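The Sock Test

Annick Grewal keeps her grippers in a biscuit tin. There are seven pairs of fingers in it at the moment, most of them black, some bent, one with a burn mark from an argument with a soldering iron. When she wants to know if a new pair is any good she does not reach for a force gauge. She puts socks on a table.

"A block tells you the motor works," she says. "A sock tells you if you can use the thing."

Grewal runs the test bench at Drandar, a small firm that fits out two-armed robots for hotel laundries and care homes. Her customers want machines that can sort and pair clean washing. The arms have been good enough for that for some years now. What goes on the end of them is another matter, and for most of the spring she has been comparing two sets of fingers, one from Baltik and one from Furtado, to find out which the firm should buy.

The two makers start from different ideas. Baltik's fingers are flat and stiff and come to a point. They slide under the edge of a cloth and pinch it. Furtado's are softer and wider, with a rubber pad that gives when it meets the table. On paper the Furtado set should win, as cloth is soft and a bit of give ought to help. Grewal thought so too when the box arrived in March.

The job is simple to describe. A few socks go down in a heap, with one pair somewhere among them. The robot has to find the two that match, pull them clear, lay one on the other and drop them in a basket. A run is stopped at 150 seconds. Each set of fingers gets 67 runs, a number that came out of how many fitted between deliveries and stuck.
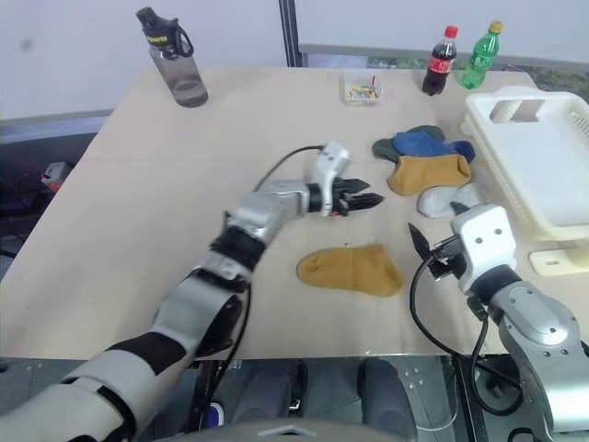
The first grasp is where most of the trouble lies. A sock flat on a table is only a few millimetres high, and the fingers have to come in low without pressing so hard that the arm trips its own safety stop. Baltik's points do this well if the angle is right. If it is wrong by more than around 10 degrees they skate over the top and come up with nothing. The Furtado pads are more forgiving of the angle, but they tend to pick up two layers when one was wanted, and in a heap the second layer is often a different sock.

Then there is letting go. It sounds like the easy part, and it takes up a whole page of Grewal's notes. Wool clings to rubber. With the Furtado pads the arm would open its fingers over the basket, move off and carry the sock back to the table with it. She tried a shake, which worked on cotton and sent a baby's sock behind the radiator, where it stayed until the cleaners found it.

The cameras come into it as well. Each arm has its own, mounted close to the fingers, and a third looks down at the table from higher up. Iolanda Pimentel, who writes the control software, would like to drop the high one to save money. She spent a fortnight trying. With only the wrist cameras the robot was fine once it was near a sock, but it lost track of the other one in the pair, and the arms began to get in each other's way. The high camera is back on.

Pimentel is also the reason the bench is no tidier than it is. Early on, every test was done on a bare table, and the robot did very well. Then a customer tried it in a linen room and it froze at the sight of a tea towel. Now she wants ordinary things left about during the runs. "People put their drinks down," she says. "You can't ship a machine that needs them not to."

The controller is the one part that both women would change tomorrow. It is an older Pomura unit, reliable but slow to pass on what the finger motors feel, and by the time it reports that a sock has slipped the arm has already moved off. A newer version is on order. Grewal expects to have to repeat the Baltik runs when it comes, and possibly the lot.

For now the Baltik fingers are ahead, mainly because they let go cleanly. They are also cheaper to replace, and the tips wear quickly. Grewal has filed the edges of one pair to stop them catching on loose threads, and has asked the maker if it would do the same at the factory. She is waiting for an answer. The Furtado set is going to a customer that handles mostly towels, where thick cloth suits the pads and there is no pairing to be done.

Tights come next. Pimentel has bought 2 packets.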